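Forums > Manipulation > Grippers and End Effectors > Molded fingers vs. rubber pads for thin parts

Molded fingers vs. rubber pads for thin parts

hkhoo
Posted Apr 7, 2026 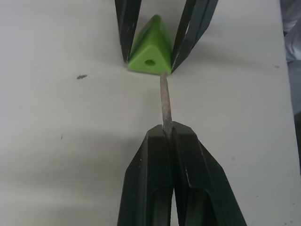 I've been comparing two finger sets on our two-arm bench in Gavville. One arm holds a thin rod, the other handles a green triangular block with a hole in it, and the goal is rod in hole. I ran 200 tries with the stock molded black fingers and 200 with the Jugah rubber pads. Same Nistier controller, same wrist cameras, same speed.

The molded fingers did better on the rod. With the pads it tilts when it touches the block and I have to regrip. The block didn't care either way.

Hidayah Khoo

sutrisno_s
What closing force? Pads need less than people give them. If you used the stock setting for both, you tested the setting.

hkhoo
Stock for both. I wanted to change one thing at a time.

clampdown
I disagree with sutrisno_s. We turned the force down on the same pads and the rod slid back instead of tilting. A soft pad will not hold a thin rod against an end load. Cut a V groove in a hard finger and be done with it.

sutrisno_s
A V groove is fine until you pick up something flat. We went through this at Clikanau last June and pulled the grooved set after a month.

tworail
How worn are the fingers? Mine got scuffed along the edges and the grip changed a little at the tips.

hkhoo
Scuffed, yes. They have more than 3887 cycles on them. The pads were new, so that isn't an even test either. I'll put fresh molded fingers on and repeat both sets with the force turned down on the pads.

clampdown
Post the tilt numbers too. Pass/fail hides a lot.

sutrisno_s
Agreed on that one. I can send you our force settings if you want a place to start.
Sutrisno Siregar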